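Rernico合唱团招新：男低音急缺，其他声部也欢迎来聊聊

大家好，又到了我出来吆喝的时候了。

先把要紧的放前面，怕你们看到一半就去刷别的了：我们团秋季学期招新，四个声部都收，男低音最缺，女低音其次，女高音名额很少（每年都是女高音报名最多，对不起各位），男高音嘛，来一个我抱一个。不要求会五线谱，不要求有合唱经验，普通话不标准完全没关系，中文是第二语言甚至第三语言也没关系，我们团里本来就有好几位是边唱边学中文的。

再说说我们是谁。Rernico是一个业余的中文合唱团，排练在Skundale文化楼，618室，电梯出来左手走到头。唱的东西很杂，有民歌，有老电影插曲，有现代诗谱的曲子，也有外文作品，拉丁文的、波兰文的、芬兰文的都碰过。指挥是Marina Sotiropoulos，希腊人，中文讲得比我妈还溜，骂起人来（我是说纠正音准的时候）也很溜。我在团里唱女低音，兼管招新、群公告、谱子打印，还有每次排练前去借钥匙，所以你如果来试唱，第一个见到的人八成就是我。

我自己是怎么进来的呢？搬到这边第二年冬天，下班回家天都黑透了，路过文化楼听见楼上有人在唱《茉莉花》，唱得吧，挺散的，第二句还有人抢拍。可我就站在楼下听完了，冻得脚都麻了。后来我上楼敲门，当时的老团长问我唱什么声部，我说我不知道，她说那你先坐女低音旁边，那边有空椅子。就这么坐到了现在。所以你要是也不知道自己是什么声部，一点都不要紧，先来坐空椅子。

下面说排练的事。每星期一次，晚上七点半开始，九点半结束，中间歇十五分钟喝水吃东西。前二十分钟是开声，Marina带着我们做各种奇奇怪怪的声音，哼鸣、弹唇、学猫头鹰，第一次来的人往往憋笑憋得不行，憋着憋着就放开了。然后分声部，各自去角落里抠音，女低音的角落靠暖气，算是我们声部唯一的福利。最后四十分钟合到一起唱。具体星期几我会在回信里告诉你，因为新学期的教室时间还在跟楼里敲定，可能会挪一天，我不想先写上再让大家白跑。

对了，有人问能不能迟到。能。有小孩要送、有班要加的都懂，进来的时候轻一点，从后门走。要是连着三次不来也不吱声，我会给你发消息，口气会有一点点像你以前的班主任。

这学期打算唱什么？曲目定了大半：

《半个月亮爬上来》，蔡余文的无伴奏版，老团员都会，新团员会觉得怎么这么难，练着练着就会爱上它。
《大江东去》，男声部这次要挑大梁，所以才这么急着找男低音啊！
一首新委约的作品，叫《Prukska》，写的是一条河结冰到开冻，歌词一半是中文一半是没有意义的音节，第三段女高音要一直挂在很高的地方，谱子发下来那天她们集体沉默了。
还有两首民歌没定，一首在《小河淌水》和《想亲亲》之间打架，另一首连候选都还没有，新人进来也可以投票。

学期末会有一场音乐会，就在文化楼一层的小厅，不卖票，门口放一个罐子随意。明年六月我们还打算去一趟Sauerland，跟那边一个村子里的合唱团同台，白天唱歌，晚上住青年旅舍的上下铺，早餐是那种硬得能敲钉子的面包配很好吃的黄油。路费这块，我们去年义卖加音乐会罐子攒下来1,845欧，专门留着补贴学生和手头紧的团员，要用的人私下跟我说一声就行，不会在群里公布名字。

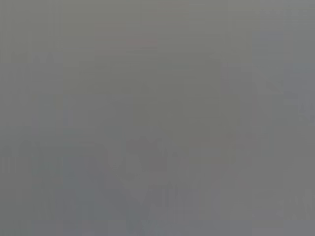 Thierry Lacroix读了我这篇的草稿，马上来问：你写了半天曲子和面包，想报名的人最怕的是试唱，你怎么一个字都不提？他说他当年为了试唱在家练了一个月《我的太阳》，结果进门以后Marina只让他唱了几个音阶，再跟着钢琴学了一句旋律，前后不到十分钟，那首《我的太阳》到今天也没有机会唱给任何人听。他还说，应该加粗写明不淘汰人。

好，听劝，试唱单独讲一段。

试唱不淘汰人，目的就是给你找声部。流程大概是这样：进来先聊两句，喝口水，Marina弹几个音你跟着唱，一路往上走，走到你不舒服就停，再一路往下走，也是走到不舒服就停。接着她会弹一句很短的旋律，让你学着哼回来，哼错了再来一遍。最后她会让你和我，或者和另一个老团员，两个人唱两个不同的音，看看你会不会被带跑。会被带跑的人非常多，我到现在也会，尤其站在女高音旁边的时候。被带跑不影响你进团，只影响你前几次坐在谁旁边。

想准备一首歌也可以，什么都行，儿歌、流行歌、你们大学校歌，唱一段就好。不想准备就空着手来。麻烦穿舒服点的鞋，我们唱的时候大多站着。

女高音那边的情况我也得先说清楚，省得有人失望。名额满了以后，我会把你放进候补，或者问你愿不愿意先唱女低音试试。好多自认是女高音的人唱了一阵女低音就不肯回去了（我们这边有暖气，前面说过）。

费用：一学期160欧，包含谱子、教室和指挥费。学生减半，没有工作的时候也减半，开口就减，不用交证明。头两次排练是免费的，听完觉得不喜欢，挥挥手走掉，我不会追出来的。谱子是打印好发给你的，请自带铅笔。必须是铅笔！Marina改主意的速度你们想象不到，用圆珠笔记的人最后谱子上都是一团一团的黑疙瘩。

除了唱歌的人，这次我们还在找两位帮手，放在这里一起说。

一位是钢琴伴奏。Teresa Duda陪我们弹了好些年，从新学期起她只能隔周来，另外那几周需要有人顶上。要求是视奏过得去，能在指挥喊“从第三行第二小节，只要男声”的时候马上找到地方，还有耐心把同一句弹二十遍。这个岗位有酬劳，按次结算，具体数目请来信谈，我们是小团，给不了专业院团的价，但会准时给。会弹琴、刚好又想练耳朵的音乐学生尤其欢迎。Teresa会跟你交接一次，她的谱子上贴满了小纸条，比我们的排练记录还全。

另一位是谱务，没有酬劳，但免团费。主要就是整理谱柜。我们那个柜子……怎么讲呢，《黄河》的第七页在《弥撒》的文件夹里，《弥撒》的第七页谁也没再见过。需要一个喜欢给东西贴标签、看到乱七八糟会手痒的人。每次排练提前二十分钟到，把当晚用的谱子拿出来，结束再收回去。识谱最好，不识谱认得中文标题也能干。

再挑几个往年老有人问的，一块儿答了。

问得最多的是年龄。十六岁以上都可以，上不封顶。我们最年长的团员退休好久了，呼吸比我们谁都长。未满十八的请让家长给我写封信。

五音不全行不行？我觉得大部分说自己五音不全的人，是小时候被谁随口说了一句，就再也没开过口。来试一次再下结论。万一真的找不着音，Euan Semple每学期会开一个小小的练耳班，在正式排练之前半个钟头，免费，带着大家听音、打拍子，拿饼干当奖励。

中文不好能跟上吗？歌词都标拼音，另有一份英文大意。Marina排练的时候中英文混着讲，急了会冒希腊语，那个我们也听不懂，看手势就好。Rin Katayama刚来的时候一个汉字一个汉字地抄歌词，她说她现在去超市看见“荔枝”两个字都会忍不住唱出来。

能不能带孩子？可以带到休息室，那里有桌子和蜡笔，但是没有专人看着，太小的孩子还是请家里安排一下。

唱到一半可以请长假吗？可以，出差、生孩子、写论文都有人请过，回来照样有椅子。音乐会前的最后两次排练请尽量都来，缺了这两次上台，你自己会很慌，站你旁边的人更慌。

演出服要不要买？不用买新的，深色上衣深色裤子或裙子，自己衣柜里翻一翻。围巾由团里发，墨绿色，演完要还给我，上学期还有人没还，你自己心里有数哈。

报名方式很简单，给我写一封邮件或者在团里的页面留言都行，写清楚这几样：怎么称呼你，想唱哪个声部（不知道就写不知道），晚上哪几天有空，有没有唱过或者学过什么乐器，还有一首你最近老在哼的歌。最后这一项跟录不录没有任何关系，纯粹是我爱看。去年有人写的是洗衣机洗完以后的那段提示音，我们后来真的拿它来开声了，四个声部叠起来还挺好听的！

应征伴奏的朋友请另外附上一小段录音，手机录的就够，曲子随意，不必弹炫技的。应征谱务的就告诉我你家里的书是怎么排的。

报名到九月底为止，男低音和男高音不设截止，什么时候看到这篇都可以写来，哪怕是一月份看到的也请照写不误。我一般两三天内回信，要是过了一个星期还没动静，多半是掉进垃圾箱了，再发一遍，别不好意思。

试唱统一安排在排练之前，六点半到七点一刻，地方还是618室。楼下大门七点以后会锁，来晚了按门铃，按长一点，唱起来我们真听不见。门口的自行车架经常满，后院还有一排。

排练结束后常有几个人去街角喝点热的再回家，新人第一次来，热巧克力算我的。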